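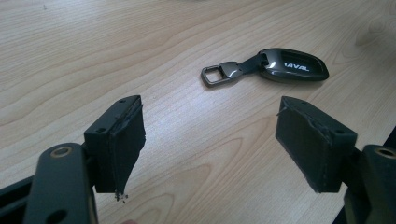 Section 3: Setting up your Usuga key finder at home

By now you should have the base unit out of its box and the batteries fitted in both tags, as described in the previous section. If you haven't, please go back and do that first, as the base unit will sulk and blink at you until it has something to talk to.

Set aside a quiet quarter of an hour for the steps that follow. You can do it all with a cup of tea beside you, and you won't need any tools other than the little plastic pin that came in the lid of the box.

Choosing a spot for the base unit

1. Pick a place indoors, near the door you use most and within reach of a socket. A hall table or a low shelf is ideal.

2. Keep the base unit at least two metres from your broadband router and from any microwave oven.

3. Stand it upright with the ridged side facing into the room. The speaker is on that side, and it sounds muffled if you turn it to the wall.

4. Plug in the lead and switch on. The ring on top glows white while the unit wakes up, then fades to a soft green.

Note: If the ring stays white for longer than a minute, unplug the lead, have a sip of tea and try again. First-time starts can be slow in a cold hallway.

Pairing the tags

5. Hold the button on the back of the base unit until you hear a rising chime.

6. Enter the pairing code 3632 on the keypad and press the tick. The same code is used for every Usuga unit, and you'll be asked to change it to one of your own before you finish.

7. Push the plastic pin gently into the small hole on the first tag and let go when it chirps. Put that tag to one side, then do the same with the second. Mixing them up at this stage is very easily done – our own Olga Cabral managed it twice while testing this guide – so do keep them apart.

8. Press "Save". Both tags will chirp together.

Caution: The tags contain button batteries, which are very dangerous if swallowed. Keep spare batteries and loose tags well away from small children and pets, and seek medical help at once if you think one has been swallowed.

Giving your keys a home
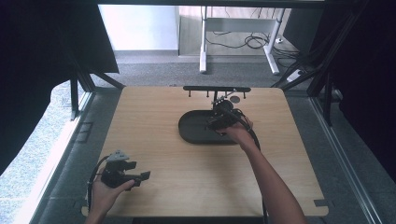
The finder works best when your keys have a usual resting place, because the base unit can then learn it and give you a gentle reminder if they aren't back by bedtime. We call this the home spot. It doesn't need to be anything grand, and you very likely have something suitable already. A shallow tray with a low rim, like the black oval one on the table, keeps a bunch of keys together and is easy to reach into when you're in a hurry. If you would sooner hang your keys up, a small rack with pegs does the job just as nicely, provided the tag hangs freely and isn't squashed behind a coat.

9. Put your keys, with the tag attached, in the home spot.

10. Press and hold "Home" until the ring turns blue.

11. Leave everything where it is until the ring goes back to green. It does take a little while, and moving the keys will make it start again. 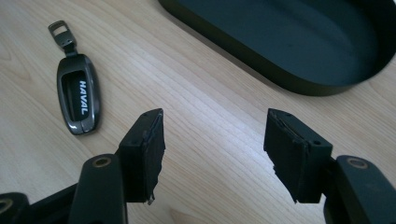
If you have more than one bunch, repeat these steps for each tag. The bunches can share a home spot or have one each, whichever suits your household, and you can change your mind later without pairing anything again.

Note: Avoid deep metal tins and lidded metal boxes. The signal struggles to get out of them, and you may be told that your keys are missing when they are sitting a foot away.

Changing your code

12. Press "Menu", choose "Code" and type in a new number that you will remember. Press the tick to confirm.

13. Write the new code in the space inside the back cover of this guide and keep the guide somewhere safe.

Your finder is now ready to use. To try it out, ask somebody to hide a tag in another room, then press "Find" and follow the sound. Volume and quiet hours are covered in the next section.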